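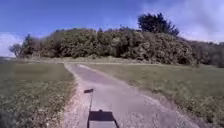
September 18, 2025. Gauge check, Susholm loop. Barometer steady since morning. The rain gauge funnel had a leaf across the neck — cleared, reading discarded. Logger 2 still drifts against the reference; clock corrected by 115 seconds.

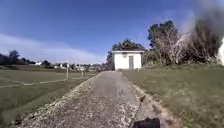
Battery voltage is down on April but within limits. The Parel sensor reports every cycle. The Gondano unit dropped 314 records overnight, all in one block, so I suspect the card and will swap it. 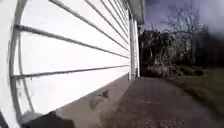 Keeper of the Urquijo rainfall log
(author, station notes)

Spent the evening on the 1884 register. The old totals are in inches and the column for snow is blank throughout. Transcribed as far as the second page.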